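Mokau Standing Desk, White

Sold by Pakbridge. In stock in white. Also in white.

The Mokau is a desk that goes up and down. We have tried to write a longer pitch for it and keep coming back to that sentence, so we will get on with the details and let you decide whether you need one.

What you get

One rectangular white top, two white leg columns, two white foot bars, a control unit and a bag of bolts. There is one spare bolt in the bag. Please stop writing to us about the spare bolt. If you have two spare bolts, do write to us, and don't put anything on the desk until we answer.

Assembly

Two people can do it before lunch. One person can do it before dinner, with language. The top goes face down on a blanket, the columns go on next, the foot bars last, and then you turn the whole business over and find out how much you like the person helping you. Chantal MacPherson rewrote the instruction sheet in December after a customer pointed out that step 17 came before step 12. It now goes in order. The drawings are still ours and still show a man with no neck.

You will need the Allen key in the box and a cross-head screwdriver that isn't. Hand tighten everything first. Power drivers strip the threads in the underside of the top, and we can tell.

The control unit

It mounts on the front leg column, near the top, where your knee won't find it. Up is up. Down is down. Hold both buttons to lock it, which you will want if there are children in the house or anybody else who enjoys pressing things. The unit has a small label with the reset procedure on it. Leave that where it is. The people who peel it off are the same people who phone us.

Will it do for laundry?

We sold the Mokau as an office desk for its first year and noticed that a lot of the returned survey cards mentioned socks. Folding clothes on a kitchen table is hard on the back, and folding them on a bed leads to lying down. A table that comes up to your elbows fixes the first problem. Jaxon Sandhu in our showroom moved one next to the washer as a joke and then sold 30 of them, so we now say "desk and folding table" on the box and he is no easier to work with.

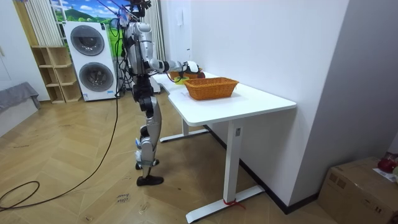 Baskets are the other thing people ask about, mostly whether the desk will take a couple of them and still leave somewhere to fold. It depends on the basket and on how you load it. A wide one with flared sides wants the middle of the top, and a smaller one can go behind it toward the far end, as in the laundry corner here with the stacked washer-dryer. Lise McKinnon, who folds for a family of teenagers, prefers to keep the big basket on the floor and bend for it, and then complains about the bending. We don't sell either kind of woven basket. We have been asked to mention that we do sell a plastic one, the Fraser, in a gray that matches nothing.

Floors

The foot bars sit flat. On wood, put felt under them before you load the desk, and lift it if you have to move it. It will slide if pushed hard enough, and it will leave you a record of the trip. On thick carpet the desk leans a little at full height – fine for towels, less so for soup.

Cleaning

Damp cloth, dish soap, dry cloth. No bleach, no scouring pad. White shows ink, coffee and beet juice in that order of regret. Ballpoint comes off with rubbing alcohol if you catch it the same day.

Noise

It hums. Some buyers find it soothing. Colton Dhillon compared it to a refrigerator thinking, and he gave it four stars.

From the reviews

"Sturdy. Came with a spare bolt." – Peninah R.

"I ordered white and received white." – Verified buyer

"Bought the Grerkance first because it was cheaper. Now own two desks, one of which goes up." – Verified buyer

Price and delivery

$198 for the desk, delivered to your door. Carrying it past the door is extra, and worth it if you have stairs. The box is long, so measure the turn in your hallway before you order. We take back unopened boxes within 30 days. Opened boxes we also take back, with a sigh and a restocking fee.

Page last updated 2020-12-20. Spare feet, control units and bolts are listed under Parts.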